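Workroom inspection, Tokari building, assembly practice table
Walked in October, morning. Comments after each item are mine.

1. Table surface free of tools, cups and paperwork
Pass. It was like that when I arrived, and I was expected, so take it for what it's worth.

2. Table edges and corners
Pass. Rounded corners. The last sheet had "sharp corner, rear" ticked and I can't find what they meant. Struck off.

3. Table does not rock
Fail, minor. Leaned on it at the front and it moved. Somebody has folded cardboard under one foot. I don't count cardboard as a repair. Calleo sold us the table, so ask them for a leveling foot.

4. Curtain label shows a flame rating
Not verified. I was told it's rated. I looked for a label along the hem and gave up after 6 minutes. Until I see one it stays open.

5. Curtain clear of heaters and outlets
Pass, with the heater off for the season. Check again when it's on.

6. Task board sits flat and doesn't slide
Pass today. The rubber pads underneath came from Vundaso, and the packet says they last 12 months. We'll see. The earlier set was peeling long before that.

7. Parts on the board go back to their drawn outlines at the end of a session
Partly. The outlines are fine. Whether people use them is another matter, and the sign-off sheet has the same handwriting for every session.

8. Blue parts checked for cracks and burrs
Done by feel. One peg had a rough lip, set aside. The sheet claims 200 checks since the parts came in. I would like to meet the person who did 200 checks.

9. Cables kept off the table top
Pass.
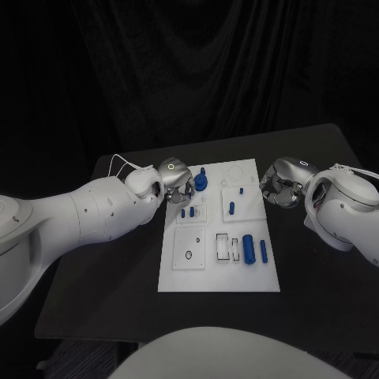

Fidel Toledo: I'd push back on item 7. The handwriting is the same since I fill in the sheet for everyone, and I do look at the board first. Agree on the cardboard. The curtain label, if there is one, would be at the top seam, so bring a ladder.

Noted. Item 7 stays at "partly" until other people sign for themselves. Item 4 stays open, ladder requested from the Jurčo store.

Open items: 3, 4, 7. Recheck in 6 weeks.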